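Das Protokoll der Siedlung

Die Verwaltung der Stadt Budia hatte die Anlage des neuen Viertels mit Bescheid 3659 genehmigt. Als Baugrund war eine Grünfläche ausgewiesen, angrenzend an das Steinlager, in dem das Material in allen Farben vorgehalten wurde. Eine Sortierung war nicht vorgesehen.

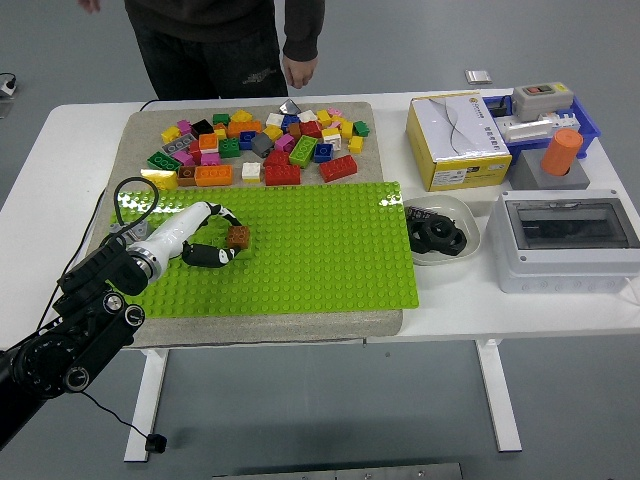 Der Beauftragte, Herr Narendra Rawat, trat den Dienst im September an. Ihm oblag es, über die Vergabe der Grundstücke zu befinden. Es lagen 43 Anträge vor, darunter jener der Familie Grewal, die ein rotes Haus wünschte, und jener des Kontors Skuvetti, das auf Gelb bestand. Herr Rawat las sämtliche Anträge zweimal und legte sie wieder ab.

Am Abend vermerkte er im Protokoll, der erste Stein sei in Grün zu setzen, in der Farbe des Bodens, damit sich keine Partei zurückgesetzt fühle.
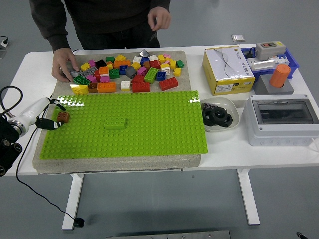 Text: Redaktion Grakley
Veröffentlicht am 18. Dezember 2021

Die Familie Grewal erhob Einspruch. Ein grünes Haus auf grünem Grund, so die Begründung, werde der Briefträger übersehen. Herr Rawat gab dem Einspruch statt und ordnete eine rote Tür an.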